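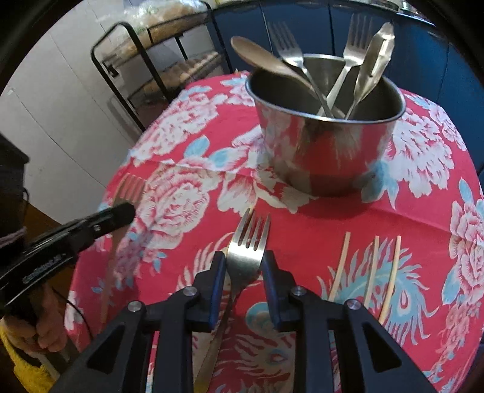
Unit 6. Pattern and repeat in printed cloth

A printed textile is almost never drawn in full. The designer makes one unit, called the repeat, and the printer places it again and again along the cloth. When the unit is large, as with big peony blossoms on a red-pink ground, the eye needs more time to find where it begins again. Smaller motifs, for example pale blue leaves, are often used to fill the spaces and to hide the joins. Shiny objects are also useful for study: in the side of the steel bowl the red and white of the tablecloth come back as a reflection, and we can look at colour without thinking about drawing.

Straight repeat and half-drop

In a straight repeat the units stand side by side in rows. In a half-drop each column is moved down by half of the height. With a unit 30 cm high, the next column starts 15 cm lower. Students often confuse this with the brick repeat, where the rows move sideways -- please check your sketch before you cut it.

Homework

Draw one floral unit and repeat it as a half-drop on A3 paper. Use up to 6 colours. Write a comment of 300 words about your choice of scale. Read also the pages by Ivana Durán on the Arnedine prints. Tadeo Cáceres will collect the sheets at the start of the next class.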